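Kondville Home Cooking Classes — progress report, November
To: Kartini Wibisono, Preltine Fund
From: Hwa-young Ahn

Kartini — sorry this is a bit rushed, budget sheet comes separately tonight. Covers everything since the last report.

## Where we are

Classes running in both kitchens now. Evening group at the Song Street hall, daytime group at the church basement. The daytime one was slow to fill. Changed the start from 9:30 to 10:15 so parents can do school drop-off first, and it filled up after that. Should have done it in the spring.

802 meals cooked and taken home so far. That's portions, not dishes, same way we counted last year so you can compare. Sun-ja keeps the tally on the clipboard by the door and I copy it over.

Course is still six sessions. Knife basics, soups, beans and grains, eggs, one-pan dinners, then the last one where people cook what they like from home. Last one is always the loudest and always runs over. 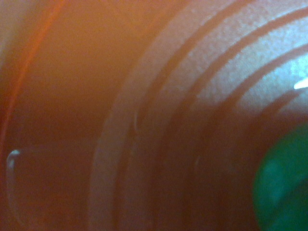 What does a family pay to take the course?
Nothing for the classes or the ingredients. We ask for a $4 deposit on the take-home containers and give it back when they come back.

Most of the containers do come back. Lids are another story.

## Teaching

Young-sook So took over the daytime group in September. Very good with people who say they can't cook. She dropped the printed recipe cards for the first two weeks and just has everybody taste as they go, then hands out cards after. We were nervous about that but people remember the soup better. Keeping it.

Gil-soo Koo still has evenings. He wants more time on food safety, esp. cooling rice and reheating, and I agree. We added 20 minutes to session three and took it out of the label reading part. Label reading was too long anyway, half the room was on their phones.

We also have 2 helpers from last year's course who now come back to set up stations and wash up. One of them is working toward her food handler card, we paid the fee out of the training line.

## Spending

- Groceries: a little over. Eggs and oil mostly. We switched the egg week to one frittata per table instead of one per person.
- Pans and knives: done, nothing left to buy. Stuck with plain ones people can find at a regular store.
- Hall rent: on budget. Church basement still free but they asked us to chip in for heat this winter, which seems fair. Would like to move $400 from printing to cover it. Need your OK on this in writing please.
- Printing: under, see above about the cards.
- Transport: under. Fewer people asked for bus passes than we planned for.

## What hasn't gone well

The waiting list is a mess. Two sign-up sheets, one paper and one online, and they don't match. A family got told they had a place and they didn't. We called and apologized and they're first in for the January group. Sun-ja Na is moving everyone to one list this month, paper goes away except at the front desk.

Follow-up calls are behind. We promised you a call to every household three months after they finish. We have done the spring group and not the summer one. No excuse really, it's a time problem — I'd been doing them alone. Gil-soo is taking half.

From the calls we did make: the thing people still cook is the lentil soup. Then the one-pan chicken. Hardly anyone makes the barley salad, so it is coming out of the course and a bean stew goes in its place. Several people said they want freezer meals. Also a couple asked for a class for teenagers, which we'd love to do but not on this budget.

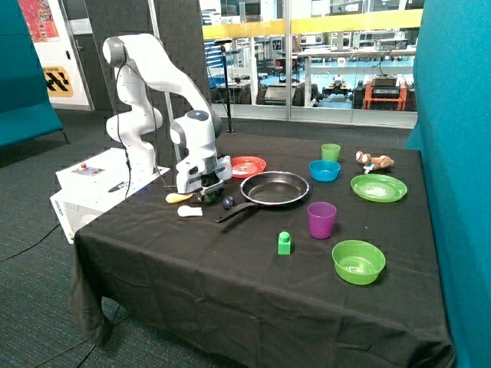

When does the next group start?
The next group starts in January, evenings and daytime both, with sign-up opening as soon as the single list is in place.

## Next steps

- Finish summer follow-up calls
- One list, checked against both old ones
- Freezer meals tryout with the evening group, swap out half of session five
- Young-sook to write up her tasting method, a page or so, so a new teacher could pick it up
- Translate the bean stew card, Korean and Spanish to start
- Replace the bad burner in the basement kitchen. Church has somebody coming, we aren't paying for it

## What we need from you

Written OK on the heat money. Also whether the final report should use the old form or teh new one, I've got both saved and they ask for different things. And if you want to visit, the last session of the daytime group is the good one to see. Come hungry, finish is supposed to be noon but plan on later.

Receipts are scanned through October. The rest are in an envelope on my desk and will go with the budget sheet.

Hwa-young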